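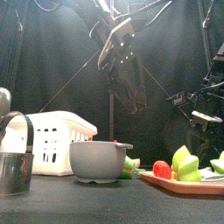
Page 2

Speaker notes: Moving the Skulport branch library

Start with the dates. We closed the old building in November and opened in the Kerketti Road unit 2 weeks later. Most people in the room will have a move coming up, so go slowly over the planning part.

The collection. We counted 1,643 boxes at the end, against the 700 we had put in the first budget. The mistake was mine. I measured the open shelves and left out the basement, where the bound newspapers and the local maps were kept. Say this early and leave time for questions on it.

Labelling. Each box had the old shelf number on one short end and the new bay number on the other. Colours were tried and dropped, as two of the greens looked the same under the basement lights. The Kahsay family papers went separately, in a van of their own, with a signed list at both ends.
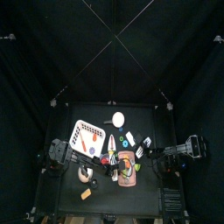

The signed list took over an hour to check at the new building and held up the lift. If I did it again I would send those papers at 7 in the morning, before the main load.

Catalogue. Andidex stayed online for readers throughout, but every item showed as "in transit", including the books that were out on loan. We had a lot of phone calls. Tell people to test the status change on one shelf before running it on everything.

Shelving. Bays were filled from the far wall towards the door. Leave the bottom shelf empty in each bay for the first month. Large print needed more room than planned and has now been moved twice.

Readers. Notices went up in the bus station, the surgery and both schools. The one at the surgery had the wrong opening hours on it, so check the proofs.

Pause for questions, then hand out the floor plan. The costs are on the back of it. Spare copies are in the blue folder.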